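Workshop notebook – 14/03/2024
Bench two, back room

New surface is down on the big table and I love it already. Brown cardboard over the whole working area, gridded off with dark blue tape, and it makes such a difference to how the table feels that I keep walking over to look at it.

Background, for Dorota and anyone who was away: the old mat had been curling at the corners since December and small things kept vanishing under it. Raimonds wanted another mat. I wanted something we could write on, tear up and replace the same afternoon without filling in an order form. Cardboard won, mostly on the grounds that we had a stack of it behind the door from the Arnetti delivery (big flat sheets, hardly a crease in them).

How it went down, so the next person can repeat it:

Cleared the table completely and wiped it. Let the sheets lie flat overnight under the heavy catalogs. Trimmed with the long knife and the steel rule – new blade first, please, the old one drags and leaves a furry edge. Cut the opening for the base plate from a paper template, which took three tries. First one was backwards. Second one was fine until I leaned on it. Third one I'm really pleased with.

Stuck the sheets with double-sided tape along the edges only. I was tempted to do the middle too, but we'd never get it up again.

Then the grid. I marked it in pencil from the front edge, snapped the long lines with a chalk string and laid the tape along them. Dark blue reads beautifully on the brown. I'd tried a scrap with yellow beforehand and one with white, and the yellow nearly disappeared under the ceiling lights. Tape goes down best in one long pull with a second person holding the far end; Raimonds did the holding and complained about his knees. Press with a soft cloth, not a thumbnail, or the cardboard dents and you see it forever. Don't stretch the tape either. I stretched the first strip and it had crept back a little at the end by the time we'd finished coffee.

Used most of a roll and then 3 more strips from the one in Dorota's drawer (sorry, will replace). 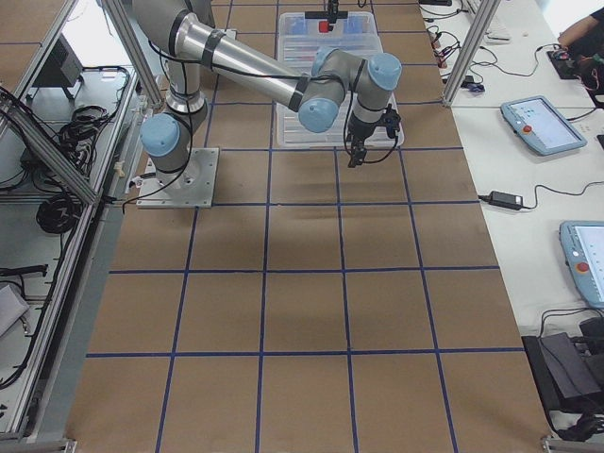
What I like best is how much easier it is to talk about the table now. "Put it by the bin" used to mean four different spots depending on who was listening. With the squares we can just say second across, third up. I'd like to agree on where we count from before everyone makes up their own system – I propose front left corner, across first and then up. Raimonds counts from the back. We'll sort it out.

The clear bin is a keeper as well. We went through the Wastetti ones and the Kamon ones last month, and being able to see the colors through the side saves so much lifting and peering. Please keep loose bits in a clear bin and leave the opaque ones for cables. If a bin has to come off the table for cleaning, mark its corners in pencil first so it goes back in the same squares.

Things to watch:

Drinks. I know, I know. But this is cardboard, and one spilled mug is a whole sheet gone. The side shelf by the kettle is for mugs.

Tape ends at the edges. That's where sleeves catch. If you see one lifting, cut it and lay a fresh piece on top – pulling it off takes the brown paper skin with it (ask me how I know).

Pencil notes on the cells are welcome! Marker only if we've all agreed it's permanent.

Time, for planning: roughly 20 minutes for the cutting once the template was right, then much longer for the taping than I'd expected. With two people and a fresh blade I think it's a comfortable morning. Materials cost us almost nothing, which still makes me happy.

Still to do:

Save the good template. It's in the blue folder, labeled, with the first two thrown out so they can't confuse anybody.
Ask Ní Mhurchú whether they have the same tape in a wider roll. I'd like to try a double-width line down the middle.
Cut 16 spare patches from the offcuts for repairs and keep them flat.
Sweep. There is cardboard fluff in every corner of this room.

Dorota is back tomorrow and wants to do the second table the same way. I've left the string and the chalk out for her.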